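Veka Laundry Project

The Veka Laundry Project is a student robotics project at Divstead Technical College, in which undergraduates attempt to teach a robot arm to fold clothes. It is run as a two-semester elective by the college's engineering department and is open to students in any major, a policy the department adopted when too few engineers signed up. The project takes its name from the Veka, a secondhand single-arm robot that the college acquired at auction and has been repairing ever since.

History

The project grew out of a senior design course in which teams were asked to automate a household chore. Three of the four teams chose vacuuming, which had already been automated. The fourth chose laundry, received the lowest grade in the class, and asked to continue the following year. The department agreed on the condition that the students stay out of the main workshop after 9 p.m., a rule that remains in the course handbook and is widely regarded as its most ignored page.

In its first year the project tried to program every fold by hand. Students wrote detailed instructions for a single white dish towel, and the robot was able to fold that towel, provided it was placed on the table in exactly the right spot by someone who had already more or less folded it. A second towel of a slightly different size defeated the system entirely. The final report for that year describes the result as "promising."

The hand-programmed approach was dropped the next fall in favor of learning from demonstration, in which the software is trained on recordings of people doing the task. Students now collect these recordings themselves using hand-held grippers with two fingers and a camera, which can be carried home in a backpack. The change moved most of the project's work out of the laboratory and into dormitories and family homes.

Coursework

The first semester is given over to building and collecting. Each team assembles its own gripper from printed parts, fits the pads and screws, and calibrates the camera. Teams that rush the calibration tend to rediscover its importance in the second month.

Each team must then hand in 100 usable demonstrations per garment type. The handbook divides garments into the following types:

Flat items (dish towels, pillowcases)
Shirts, short and long sleeved
Pants
Jackets and coats
Socks, in pairs

Socks were made optional after the first year of data collection, when no team was able to agree on what counted as a pair.

Demonstrations are recorded on whatever surface is on hand, most often a bed. The handbook encourages students to vary the bedding and lighting and to resist tidying up first, advice that has been followed more faithfully than any other in the course. A recording is rejected if the student's free hand helps with the fold, if the garment leaves the camera's view for too long, or if the student gives up partway through.

The second semester covers training and testing. Students share a single computer for this purpose, and the sign-up sheet for it is the source of most of the project's recorded disputes.

Jackets

Padded jackets are considered the hardest type on the list. The fabric is slippery, the filling springs back when pressed, and the sleeves seldom stay where they are put. Black jackets add a further difficulty, as seams and edges are hard for the camera to pick out against dark cloth. The standard method in the handbook is to spread the jacket flat, bring each sleeve across the body, and fold the hem up toward the collar. A rival method, in which the jacket is rolled into a cylinder, was banned after one team used it for every garment type and finished a month early.

Folding Day

The course ends with Folding Day, a public contest held in the college gym. Teams load their trained software onto the Veka and are given a basket of unfamiliar laundry. Judges award points for each finished item, with deductions for items dropped, torn, or folded around another item. The contest is scored out of 1280, a total that came from adding up several scoring sheets drafted by different people and was never revised.

The contest held on 9 Jul 2022 was won by the Dronthorpe Hall team, which scored 74. This was a course record at the time. The runner-up team lost its lead in the last round, when the robot folded a bath towel correctly and then declined to let go of it.

The winning team receives the Sawatzky Basket, a wicker laundry basket that has been varnished and mounted on a plinth. Winners may keep it for a year and are asked not to put laundry in it.

Reception

The project is popular with students and is often shown to visitors on campus tours. The student newspaper has covered it several times, once under the headline "Robot Folds Shirt," followed a week later by a correction. Faculty reviewers have praised the course for giving students practice in gathering and cleaning their own data, while noting that a person can fold the contest basket in a few minutes.

The project's shared collection passed 1000 accepted demonstrations in its third year. Towels make up the largest part of it, and jackets the smallest.

See also

Cloth manipulation
Learning from demonstration
Student robotics competitions
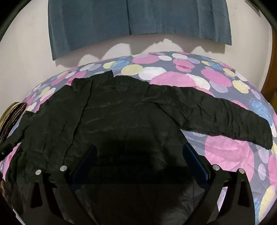

A hand-held gripper over a black padded jacket spread on a bed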